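Chore trial puts household robots at 78 percent on floors, lower at the sink

5 March 2026

Jotlow, which tests home and shop equipment, has published the results of a February trial of household chores done by machine. The trial ran to 201 attempts at floor-level and counter-level jobs. A chore counted as complete only if no person touched the machine or the objects between the start signal and the stop signal.

Floor-level work went better. Retrieving dropped items and wiping open tile reached a completion rate of 78 percent. Work close to furniture was slower, mostly at the point where the gripper has to come in low, near cabinet legs, and stop short of the panel.
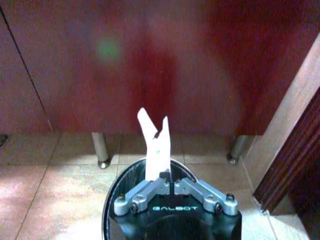

Can a machine clean a bathroom without help yet?
Parts of one. Wiping a clear surface is within reach at a slow pace, but a full cleaning, with items moved and put back, still needs a person for some of the steps.

Counter-level work reached 60 percent. Jotlow attributes most of the gap to handling, with grasp failures outnumbering navigation failures in the log. Light items slid when the finger closed off center, and the controller often repeated the same approach instead of choosing a new one. The limit was 3 attempts per item, after which the chore was scored as failed.

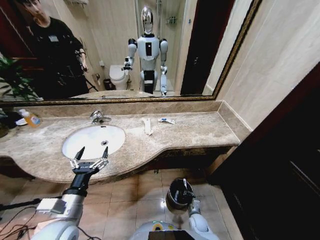
Scoring for bathroom chores was split into reach, grasp and placement, so that a machine able to get to an object but unable to lift it still earned a partial mark. Reach scores were high throughout. Grasp scores depended on how an item lay: a small tube on its side near the backsplash leaves little room behind it for a finger, while the open basin of a sink gives an arm free space on the way in. Placement was the weakest of the three -- items were often released a little early and came to rest at the wrong angle.

The shop-floor portion, run at the Skasine parts depot, used the same scoring. Shelf facing and bin sorting came out ahead of all counter work, which the report puts down to fixed shelf heights and uniform packaging. Mixed bins lowered the result.

Jotlow did not rank individual machines. The score sheets were checked by Dimaculangan, a test contractor, and the task list was taken from Jido, a chore catalog already used in earlier rounds. The next round adds folding and drawer work under the same no-touch rule.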